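Unit 6: Filtering demonstrations before training

The Bugti set holds 800 demonstrations recorded with hand-held grippers. Each has one wrist-camera video and a gripper pose track. We train the policy on clips cut to 200 frames.

Before training, every frame gets an occlusion score, the share of the view covered by something close to the lens. Frames over the threshold are masked out of the loss.
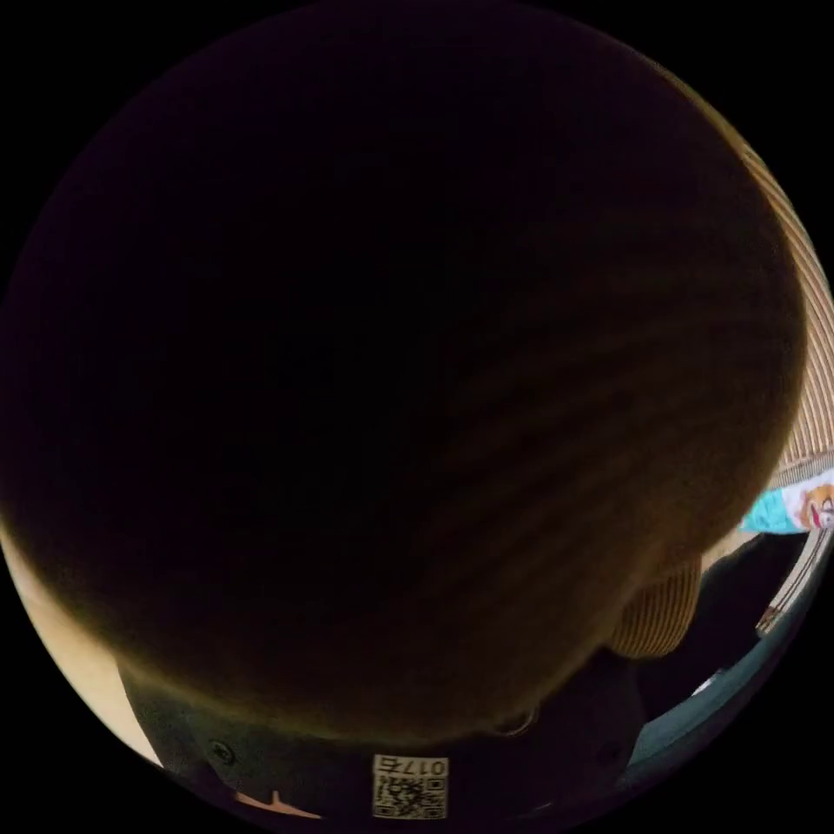
Figure 6.2. Wrist view with the back of a head covering most of the workspace side. Gripper body at bottom.

Masking single frames keeps the rest of the clip usable. Rana's first version dropped whole clips and lost 42 of them, mostly from the Porkilix kitchen tasks.

For the lab, run both versions on the Batby split and plot success against threshold. Read section 3 of the Bisier notes first.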